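Clearing the Shared Tables: Small Objects Left Behind in a Study Room

Project report, Ilona Deák and Adaeze Mohammed
Submitted 13th April

1. Background

The study room on the second floor of the Barta building has white tables that anyone in the department can use. People come in between classes, work for an hour or two, and leave. Over the year the tables collect things: pens, erasers, hair clips, caps from bottles, keys once in a while. The cleaning staff put what they find in a box by the door, and the box is emptied at the end of term.

We wanted to know what gets left, where on the table it gets left, and whether a simple change to the room would cut it down. Our supervisor suggested we keep it to one room and one kind of table so that the results would be easy to compare.

2. Method

We checked the tables at closing time for 7 weeks. For each object we wrote down what it was, which table it was on, and whether it was near the front edge, in the middle, or at the back. We did not record anything that could identify the owner. Papers and food wrappers were left out of the count.

For the first four weeks the room stayed as it was. At the start of week five we put a shallow tray at the back of each table with a label asking people to put their pens and small things in it while they worked. The trays came from Stisine and cost less than we had planned for.

Adaeze did the closing checks and Ilona entered them in the spreadsheet. We swapped jobs for week six, when Adaeze had exams.

3. Results

We recorded 166 objects in total. Pens were the largest group by a wide margin, followed by erasers and pencils. Most of the pens were ordinary retractable ballpoints, the kind given out at open days. Very few were fountain pens or anything a person would come back for.

Position mattered more than we expected. Objects near the front edge were rare. We think people brush against them when they stand up and so notice them. The back and the far left of the table had the most. Several of the tables stand with their left side against the wall, and things pushed that way are behind the laptop or the bag when someone packs up.

Color was not on our original form. We added it in week three after Adaeze pointed out that she kept missing things on her first pass and finding them on the second.
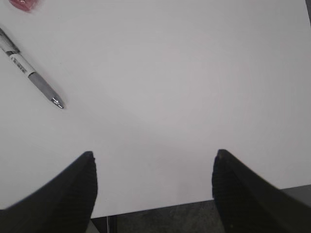

A pen with a white barrel is harder to pick out on a white table than a black one, and the part we usually noticed first was the grip or the metal tip. Small red or pink things were easy to find even at the far corner. From week three on we walked around each table instead of looking from one side, and we used the same route every evening.

The counts for the first two weeks may therefore be a little low. We have kept them in the totals but marked them in the appendix table.

After the trays went in, fewer objects were left on the open tabletop. Some were left in the trays instead. If both are added together the drop is small, and with three weeks of data we do not want to claim more than that.

4. Problems

Two trays disappeared in week six and were not replaced. The room was also closed early on one evening for a meeting, so that check was done the next morning.

5. Next steps

We would like to repeat the count in August, when the summer courses are running and the room has different users. A darker mat on some of the tables would be worth testing against the trays. Ilona has asked whether the reading room at Nevham could be used for comparison, and we are waiting for a reply. The form and the spreadsheet have been handed in with this report.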